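Quiénes somos

Trarnulwood es una pequeña empresa de Idthorpe que escribe y revisa normas de trabajo para robots de mesa. La fundaron Aitana Nieto y Nhung Hoàng, y hoy somos 8 personas. No fabricamos robots ni los vendemos. Nuestros clientes son talleres, laboratorios y escuelas técnicas que ya tienen brazos en servicio y desean tener también unas reglas claras por escrito.

Nuestro documento principal se llama Hover. La primera edición es del 24 de agosto de 2018 y cabe en cinco páginas. Trata del agarre de envases comunes, de la posición de los cables, de la distancia entre dos brazos que comparten una mesa y de lo que debe anotar el operador al terminar. Cada mes de mayo lo leemos de nuevo entero, en voz alta, y quitamos las frases que se pueden entender de dos maneras.
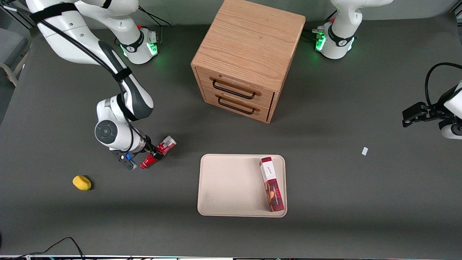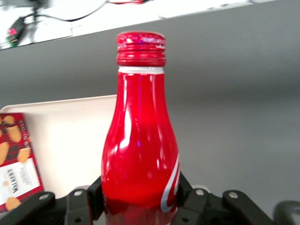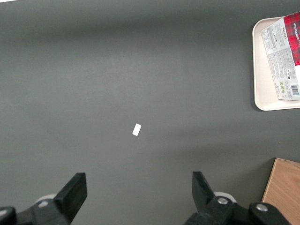 Trabajo en mesa con pinzas negras y envases de uso corriente. En la primera imagen, los dos brazos; en las otras dos, la vista desde la pinza.

Todas nuestras reglas se prueban en mesa antes de publicarse. Una regla nueva necesita 60 repeticiones y la firma de una persona que no la ha escrito. Si esta persona tiene que preguntar qué significa una palabra, la regla vuelve al autor.

Ofrecemos también una visita de revisión, que dura nueve horas repartidas en dos días, y un curso para operadores en la sala Witkowska, en la planta baja de nuestra sede. El curso se da en español y en inglés, para grupos pequeños.

Para pedir un ejemplar de Hover o una visita, escriba a Nhung Hoàng con el formulario de contacto. Contestamos en cinco días laborables.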